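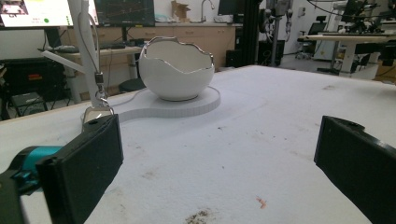
殻形の白い器と発泡材の台座

Krawczyk、端子圧着機の段取り替えユニットを改良 圧着高さの補正を自動化

8月12日(土)

電線加工設備を手がけるKrawczykは、卓上型端子圧着機「Movex」向けの段取り替えユニットを改良し、Dudalvilleの工場で出荷を開始した。アプリケータの交換後に必要だった圧着高さの手動調整を、サーボ制御による自動補正に置き換えた。既設機にも後付けできる。

従来機では、アプリケータを載せ替えるたびに試し打ちを行い、マイクロメータで圧着高さを測ったうえで、ダイヤルを回して下死点を合わせていた。改良品では、アプリケータ側のタグに端子品番と電線サイズごとの基準値を書き込んでおき、装着時に本体が読み取ってラム位置を設定する。測定値を操作パネルに入力すると、基準値との差分が次回以降の設定に反映される。

対応する電線は断面積6平方ミリメートルまで。圧着力の監視は2チャンネルで、ラム側とアンビル側の荷重波形を個別に取得する。波形が許容帯を外れた場合は機械を停止し、該当品の切断または手動排出を選択できる。芯線のはみ出し、被覆のかみ込み、素線切れの判定条件は、端子品番ごとに登録する。
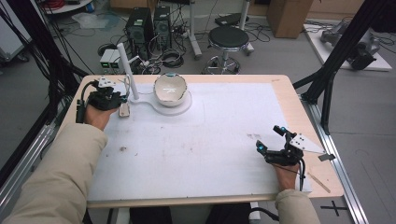 既設機への後付け

後付けの対象は、制御盤にDrudavine製の通信基板を搭載した機体に限られる。基板のない機体は、盤内の端子台と電源ユニットの交換が必要になる。作業は機械を停止した状態で行い、配線変更後に原点復帰と荷重センサのゼロ点調整を実施する。従来のアプリケータは、タグを貼り付ければそのまま使用できる。

登録できる圧着条件は2,000件超。条件データは社内ネットワーク経由で複数台に配信でき、変更履歴は本体に保存される。書き換えには管理者権限が必要で、作業者の権限では呼び出しと測定値の入力のみが可能となる。 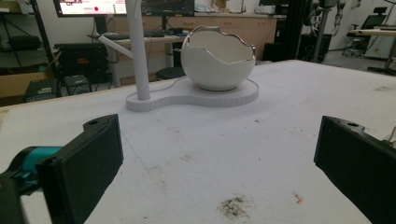

表示言語は22言語に対応し、操作パネルの初期設定画面で切り替える。停電時には実行中のロット番号と加工数を保持し、復電後は原点復帰を済ませてから運転を再開する。復帰後の1本目は自動的に検査対象となり、測定値を入力するまで連続運転には移行しない。

消耗品のクリンパとアンビルは現行品と共通で、部品番号の変更はない。ストローク数の積算値はタグに記録されるため、アプリケータを別の機体に移しても交換時期の管理を継続できる。しきい値に達すると操作パネルに警告が表示される。

シールドケーブル用アプリケータへの対応は翌年1月を予定する。それまでの間、該当するアプリケータを装着した場合は、従来どおり手動調整モードで運転する。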